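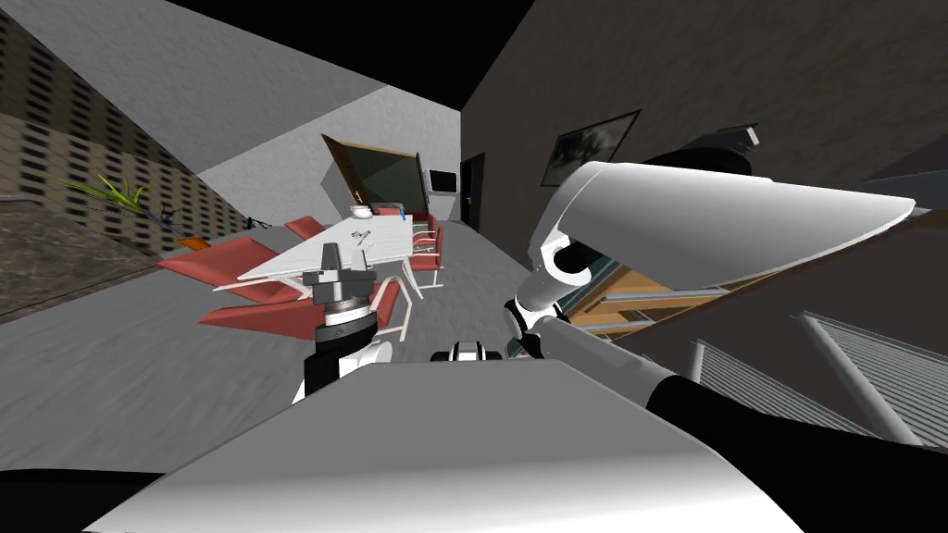
White conference table in a meeting room.

Landden Folding Meeting Table: Six Months In
By the Onbridge workspace desk
August

We bought the Landden folding table for a back room that has to be an office in the morning and a place to eat lunch at noon. It replaced a solid oak table that had come with the lease and weighed more than any two of us wanted to lift. The Landden has now been in use for 6 months, and I have a fair idea of what it does well and where it lets you down.

It came in two boxes. The top is one piece, and the legs are packed separately with the hardware in a paper envelope. The instructions are one sheet, printed on both sides, with drawings and almost no words. Assembly took 32 minutes with one person working and another holding the top steady. You need your own Phillips screwdriver. The hex key in the envelope is soft and started to round off on the last leg, so use a better one if you have it.

One warning about the leg brackets. The left and right ones look the same in the drawings and are mirror images of each other. I put the first pair on backward, and the legs folded outward. The screws go into threaded metal inserts, so taking them out and starting over did no harm.

Once it is up, the table is steadier than I expected. You can type on it without the coffee shaking. If you lean hard on one end it gives a little along the length, and it creaks when you do. Side to side it barely moves. The leveling feet turn by hand and have held their setting on our floor, which slopes toward the door.

The folding part is what you pay for, and it is good. Each pair of legs has a lever under the edge of the top. Pull both levers, push the legs in, and they click flat. Folded, the table stands on its long side and rolls on 2 small casters. It goes through a standard door with room for your knuckles. The casters are hard plastic and loud on tile. They also pick up grit, and after a few months one of them began to drag. I cleaned it out with a toothpick and it has been fine.

The levers are placed too far apart for one person to reach both. The product page says one person can fold it. I can, by doing one end, walking around, and doing the other while the top rests against my hip. Somebody shorter than me would have a hard time. Plan on two people.

The surface is a matte white laminate. Dry-erase marker comes off with a damp cloth if you get it the same day. Left overnight it leaves a gray shadow that needs rubbing alcohol. Turmeric from somebody's lunch stained one corner and is still there, much lighter than it was. Hot mugs have left no rings. The edge banding is tight all the way around except for a short stretch near one lever, where it had lifted a bit by spring. I pressed it back with contact cement.

It seats 6 comfortably. Landden says 10, and you can get ten chairs around it, but the people at the corners will have a leg between their knees. For a meal that's all right. For a two-hour meeting it isn't.

There is no cable opening. Landden sells a clip-on tray that hangs under the top, and I would skip it. The clips slide when the legs are folded, and the tray has to come off every time you put the table away. A strip of hook-and-loop tape does the same job and stays put.

Before this we looked at the Mazandarani trestle set, which costs less and has a nicer top in real wood veneer. The trestles are separate from the top, though, and you need somewhere to keep them. In a room with a closet I would have picked it. We also tried a Cleliler flip-top in the showroom. It folds with a single handle, which is much better than the Landden system, and it locks with a solid clunk. It is also narrower -- two open laptops facing each other nearly touch.

I emailed Landden about the lifted edge and got a reply the next morning offering a replacement strip. It arrived in a padded envelope with no instructions. I haven't put it on yet, as the cement is holding.

I would buy the Landden again for a room that gets changed over every day. If your table will stay in one spot, get a fixed one, which will be stiffer and probably cheaper. Buy the felt pads for the top edge at the same time. They are sold separately, and without them the table marks the wall you lean it on.

Contact Onbridge | Copyright Onbridge, all rights reserved | Back to top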